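Pretudis bin cell - software meeting, Tuesday, 10:00

Present: Loukia Tzanetos (chair), Thodoris Makris, Stamatia Karras, Evangelia Gavalas (minutes)
Apologies: Angeliki Makris

1. Perception

Stamatia reported on block pose estimation. The overnight set has 3944 labeled views. Green blocks are fine at any angle. Red blocks are sometimes given a wrong long axis when one end meets a green block and the two make an L. She also gets false edges from the scuffed divider and from reflections on the metal floor. Loukia asked for the floor to be masked by depth first, before anyone retrains.

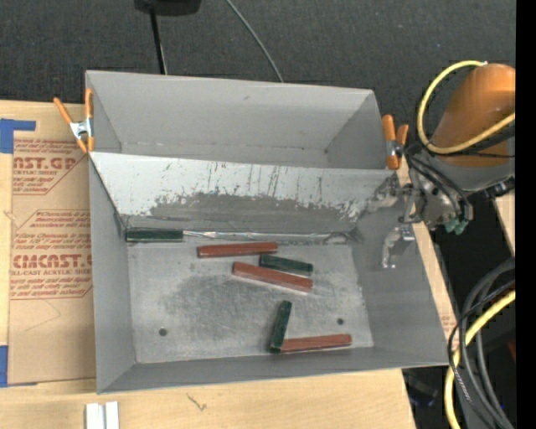
2. Grasp planning

Thodoris has the planner down to 50 candidates per block. Blocks close to the front wall still fail the finger clearance check too often. He wants to lower the margin from 8 mm - Evangelia disagreed until the collision model of the bin is remeasured. Left open.

3. Tooling

Log replay now stops at 2000 frames. Halvorsen branch to be merged after review.

Actions
Stamatia - depth mask, rerun on the same set
Evangelia - remeasure bin walls and divider
Thodoris - failed grasp list by wall distance
Angeliki - review Halvorsen branch

Closed 10:50.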